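The man who washes up for a hundred-odd suppers, and loves it

Radomir Kelmendi is already talking before I've got my coat off. He wants to know what I fry my eggs in. I tell him, and he winces, then puts the kettle on anyway.

Radomir runs the pan table at the Kirnley repair mornings, where people bring in whatever has gone sticky, rusty or wobbly at the handle and he shows them how to bring it back. He keeps a tally in a green notebook and last month it reached 963 pans. "I want to get to 1,000 before the summer," he says. "I'll fry something special in that one, whoever it belongs to!"

He grew up above his aunt's café in Jostden, which was called Kneževič after the man who'd had it before her (she never got round to changing the sign). His first job there was the washing up, seven years old and standing on a crate. "I had the cups to start with. I was desperate to be allowed on to the pans. The pans had all the good smells, and my aunt sang when she did them, so I thought it must be the best job in the building."

Did he still think so once he got there? "Yes! I did, I really did. You start with something that looks hopeless and you've got hot water and a bit of patience and that's your whole kit."

We get on to soaking, and I should warn you that he has views. He doesn't like a pan left overnight. Thirty minutes is his limit, with the water just covering the burnt part, and then a wooden spatula before any scourer comes near it. Bicarbonate of soda for stubborn patches, made into a paste. If it still won't shift he simmers some water in the pan on the hob and has a cup of tea while it works.

"People attack it," he says, scrubbing furiously at the air to show me. "They've had a bad day and the pan gets all of it. Then the coating's scratched and they're in my queue saying everything sticks."

Big pans get a bit of extra advice. He likes the ones with a second little handle on the far side, for carrying, but at the sink he says you want both hands on the long one while you tip. "Over on its side, let it drain, have a look at what you've got left. A heavy pan full of water will go where it likes if you're only half holding it." 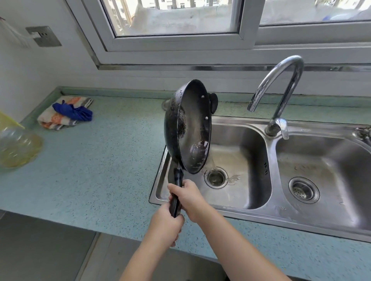
And he's very keen on the looking. He thinks most of us rinse and stack without checking, and that a pan tells you a good deal about how it's been used. A dark patch up one side means the hob isn't level, or the ring is too small, or you always stand the pan in the same spot. I went home and checked mine, and he was right about the hob.

Not everything has to come off, either. On cast iron or carbon steel he leaves the dark layer well alone and dries the pan over a low flame with a wipe of oil. His own favourite is an old Gronon skillet that he found at a boot sale, so thick with rust that the seller threw it in with a box of jam jars. He brings it out to show me and it's gorgeous, black and smooth as a pebble.

"Thirty years old at least, and it does the best potatoes you'll ever eat," he says. "Are you hungry? Sit down, I'll do you some."

I sat down. He did them with onions and a lot of paprika, and afterwards he let me wash the pan.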